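Workshop Tips: Fixing Up an Old Desktop Without Buying the Whole Aisle

Every time I open an old computer case, I find another article telling me I need a kit. The last one had 96 pieces. I have used two of its screwdrivers, and one of those was a duplicate of something already in my kitchen drawer. So take this page as advice from someone who doesn't believe most of what's printed on a package.

Before you open the case

Shut it down, switch off the power supply at the back if it has a switch, and pull the cord. I know people who say to leave it plugged in "for grounding." I don't buy it, and I like my fingers.

Touch bare metal on the case before you touch any part. Wrist straps are fine if you own one. If you don't, touch the metal again every time you come back from getting coffee.

Dust

Canned air works for about as long as the can stays upright. A soft, clean paintbrush does most of the job and costs next to nothing. Hold the fan blades still with a finger while you brush. Do the power supply grille from the outside and leave the power supply itself closed. There is nothing in there for you.

Small parts

Marlene Queiroz, who taught the repair evening I went to in June, had us put each part in its own place the moment it left the case. I thought this was fussy. Then I spent most of a night looking for one screw, and it was in my sock.

The magnetic mats are oversold. They hold screws well enough, but a plastic clip slides right off. An egg carton is better – write the step number on each cup and close the lid when the cat walks in.

When a part goes back in, hold it by its edges and line it up before you push. If it needs real force, stop and look. Some memory modules do need a firm press, so check the notch first and then press evenly at both ends.

Holders and boards

An upright panel with holders is the one storage idea I've come around to, with complaints. The Vasconcelos catalog wants you to own 451 different inserts for theirs. You need maybe 8, and you should lay your parts out on the table before you pick any.

Narrow slots suit thin things. Shallow frames suit flat things, and only if the rim is deep enough to stop them tipping out. Put the holders you use most along the top, where your hand goes anyway. Leave gaps. A board packed edge to edge looks great in the store and is miserable when you're reaching in with a part in your fingers.

Skip the Tudomness label set. Masking tape peels off clean, and you will change your mind.

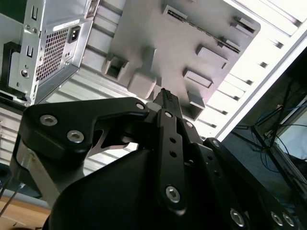
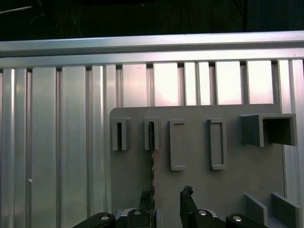
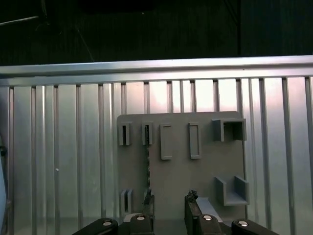

First picture: a small black part held at the open case. Second and third: the gray panel, with narrow slots on the left and flat frames next to them.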